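Robot Learning Practical
Handout 3: Recording demonstrations

Notes by Priya Gallagher, revised January

Reading before the session: chapter on imitation learning, up to the part on action chunking. Bring your group's login for the Flitov server.

What counts as an example

For this course an example is one complete episode: the arm starts in its rest pose, a person drives it through the task, and the recording stops when the arm is clear of the objects again. Each episode stores the joint angles, the commanded angles, the gripper opening and the camera images, all on the same clock. A half-finished attempt is a different thing and goes in the folder called partial.

Last year's class recorded 1,564 episodes, of which 229 were thrown out. Most of the rejected ones had the same fault – the operator paused in mid-air to think, and the model learned to pause there too. Practise the movement a few times with recording off. A slow, steady movement is fine.

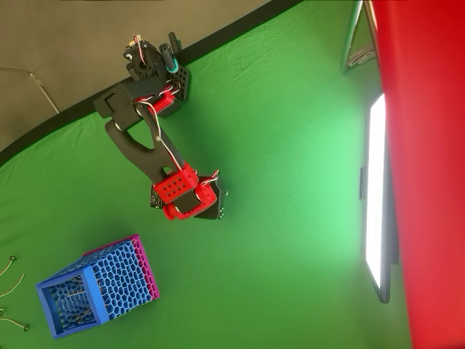
Figure 1. Arm over the green cloth, gripper empty, with the honeycomb container on its side.

Setting up

Check that the wires along the arm have enough slack at each joint before you switch the motors on. Move each joint by hand through its range and watch the readings change on the screen. If a reading jumps, stop and tell Prasert Ongart.

Set the lamp once and leave it alone for the whole session. If you have to move it, start a new batch and write this in the log. Creases in the cloth can stay. We want some variation in the background, but it should be spread over many episodes and not all arrive in one afternoon.

Varying the start

Change the position and angle of the container between episodes. Groups tend to put it back in the same place out of habit, and the trained policy then reaches for that place whatever the camera shows. Jingyi Gu has written a short script that prints a new position and angle each time. Use it.

Labelling

Name each batch with group, operator and task, in that order. Mark every episode as success, failure or unsure. Do not delete failures yourself – Wondimu Habte goes through them when the batches are merged.

For next time

Each group hands in 103 episodes marked as success, plus the log. Split the driving evenly between members. Write half a page on which starting positions gave you the most trouble.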